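Sostport Neighbours > House and Home > Laundry

T-shirts come out of the drawer looking worse than they went in

Posted by Araba Nutsugah, 24 May 2021

I moved into a flat in Moura with one chest of drawers, built in 1897 by someone who owned no T-shirts. I fold mine in half, in half again, and push. By the time I wear one it has a crease down the front like a road map. Ironing is out – I own an iron in the way other people own a canoe. Is there a way of folding that doesn't do this, or do I give in and buy a wardrobe?

3 replies

Gikivetti
Your crease is there because you fold down the middle, straight across the part everyone looks at. Fold in thirds. Lay the shirt flat, bring each side in so the folds run down from the shoulders, then turn the sleeves back on themselves so they don't poke out. After that fold the hem up towards the neck, twice if the drawer is shallow.

Most instructions have you start with it face down. I don't think it matters much for everyday stuff. What does matter is smoothing it before the first fold, as any wrinkle you trap in there is yours for the week. 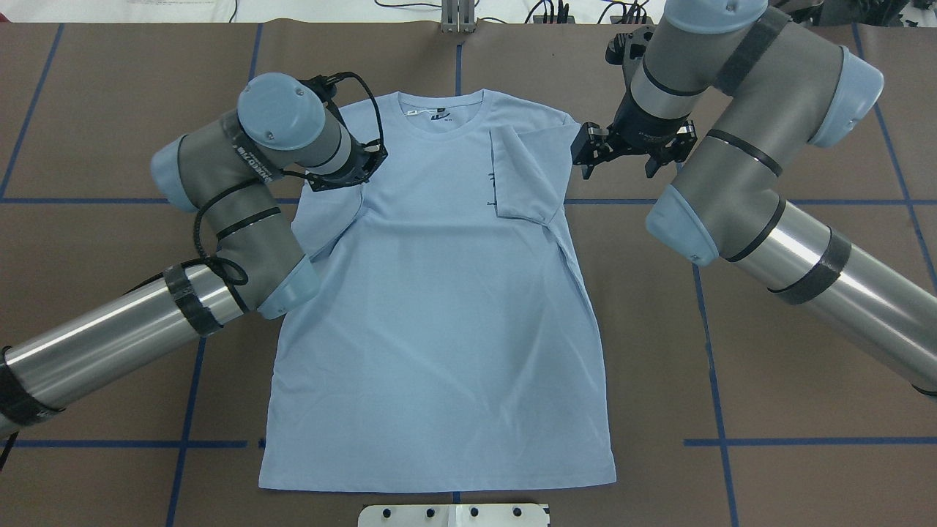
2 min read

The sleeve is where people get lazy. Turn it in over the chest and flatten it with your hand before you go any further, or you get a lump at the shoulder which then presses itself into every shirt above it. Then stand them on edge in the drawer like files. Pushing is what did for yours.

Oh, and take them off the line promptly. My mother left hers out until October, as far as I could tell.

Leltatum
Roll them. Done.

tall_order66
Rolling is fine for a rucksack. In a drawer they unroll the moment you shut it and you end up with a nest.

I'd say you have too many shirts. I had what felt like 3000 and wore the same four. The charity shop took the rest, and now I fold them any old how and they come out flat. If you do buy a wardrobe, measure the stairs first. Ours lived in the hall for two years.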